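Pillham Worktops

A reference set of kitchen worktop surfaces, with notes on finish, colour and cleaning. Put together for people fitting or repairing kitchens who need to match an existing top.

What is in the set

There are 141 surface records, grouped under 3 headings: plain, veined and speckled. Each record has a short text note and one or more pictures. The notes are in a single file, one line per surface, separated by tabs. There are 333 pictures altogether.

Fields

id -- our own number, not a supplier code
group -- plain, veined or speckled
base -- the main colour, in ordinary words
fleck -- colour of the flecks, blank for plain tops
supplier -- Druron, Juveo, Ziółkowski or unknown
care -- cleaning notes, where we have them

Colour words

We use everyday names such as pale grey, cream and charcoal. Two people can disagree over where white stops and pale grey starts, so search for both. Colours were written down in daylight where possible. Kitchen lights, especially the ones under wall units, make most pale tops look warmer.

Speckled tops

This is the largest group and the hardest to match. Compare the size of the flecks first, then the base colour. A top with the right base and the wrong flecks will show at the join -- the other way round is easier to live with. "Granite look" in the notes refers to the pattern only. It says nothing about what the top is made of. 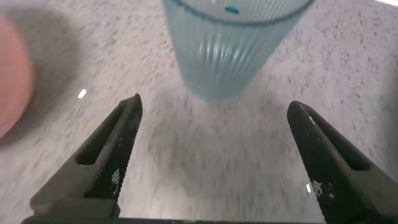
Speckled group: pale base, dark grey and charcoal flecks.

Known problems

Some pictures are blurred, so fleck size should be checked against a second picture or a real sample. The care field is empty for 30 records. Supplier names came from the paperwork and a few may be out of date.

Changes

November: veined group renumbered, duplicate lines removed, spelling of Ziółkowski corrected throughout.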